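The Returns Bench

When the firm announced that the arm was coming to Returns, it did so on a laminated sheet, and those of us who had been at Grola for any length of time knew that laminating meant it had been decided.

Grola sells toys, mostly by post, and a surprising share of them come back. They come back in the wrong box, or in no box, or in a carrier bag with somebody's house keys. For eleven years it had been my job to tip them out and say what they were. I was called a Returns Assessor. My mother told people I was in insurance.

The sheet said the arm would pick and we would be freed for higher-value activities. I looked around the bench to see what my colleagues made of this. The tall one from Udby was eating a yoghurt. The woman who did dolls read it twice and asked whether higher value meant higher wages, and the manager said it was more of a feeling.

We were sent to Trultevmont for training, all of us in one minibus. Trultevmont is where the company keeps its head office, its good chairs and its people who say 'journey'. A young man with a clicker showed us 16 slides. The software was called Do. Only that - Do. It had been chosen, he said, because it was positive and short. The dolls woman asked what you said when you wanted it to stop. He made a note of that.

The Naming

What Do needed from us, once we got home, was names. It could pick a thing up without knowing what it was, much as a baby can, but it couldn't send the thing to the right shelf until one of us had told it. So every morning we sat in a row at the screens and typed. The list had 273 categories and we were to choose one for each object.

I had supposed this would be easy. I had been doing it out loud for eleven years. But when you do it out loud you can say 'one of them dog things, but the foreign one' and the man at the shelf knows what you mean and puts it next to the others. Do didn't have a foreign one. Do had Animal, Soft; Animal, Hard; Animal, Mythical; and Animal, Other. We had a full morning's argument over whether a dinosaur was mythical. The tall one felt strongly that it was. He had been to see some and they weren't there.

The manager came down to settle it and stayed until lunch.

After a fortnight an email arrived to say our bench was the slowest of the sites but that our labels were the most consistent, and that head office would like to understand our method. Our method was that the dolls woman shouted if she disagreed. We wrote back that it was peer review.

The Thursday-feeling, as we used to call it, went out of the place a bit that month. In the old days you got a rhythm going, tip and look and toss, and you talked over the top of it, and the afternoon went by without anyone having to steer. With Do you sat still. I found out things about my colleagues I had avoided for a decade, such as what their faces looked like straight on. My shoulder stopped hurting, which I had not expected, and I didn't mention it to anyone in case it was used as evidence.

Evenings

By November they had the arm working for part of the day with one of us minding it. The minder got a stool and a red button. There was no work to it as such. You watched, and if it was about to do something daft you pressed the button, and then you filled in a form about what sort of daft it had been. I had 144 of those forms in a folder by the end of the month, and I had started to enjoy writing them. Under 'Describe the event' I once put 'It lost its nerve.' Head office rang up about that one. They wanted to know if I could be more specific, and I said it had gone down for a hexagon, hung about, and come up again with nothing, like a man at a dance. They changed the form to tick boxes.

I took to staying on after my shift. I told my mother it was overtime. I would stand there with my coat on while it considered its few bits and pieces in the bottom of the grey bin, the red cube and the green creature and the rest of the day's oddities, and I would pick one in my head and see whether it agreed with me.
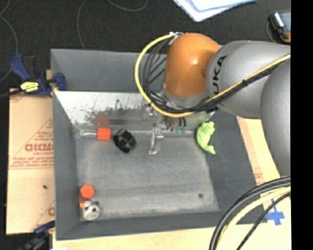 What the Green One Was

The green one caused the trouble. It had a lumpy sort of top half and a body that curved off to a point, and between us we gave it four different labels in one day, which knocked a hole in our consistency. I said dragon. The tall one said sea horse. The dolls woman said it was a caterpillar that somebody had sat on, and the manager, who had been asked only out of politeness, said prawn.

Do put it on hold and sent for guidance. The guidance came back from Trultevmont in December 2025, under the subject line 'Clarification 306', and it said that where experienced staff could not agree, the item should be referred to experienced staff.

So they gave me a title. I am the Ambiguity Lead. It's the same bench and nearly the same money, and I have a drawer now, with a key, where anything goes that the list won't have. The manager wanted the sheet laminated but the machine was broken, so it's only taped up, and the corner has started to lift.

My mother asked what she should tell people. I said insurance would do.

The green one is in the drawer. The man from the shelves came over to ask what it was, wanting to know where to put it, and I told him it was one of them dragon things, but the foreign one. He nodded and said he'd make a space.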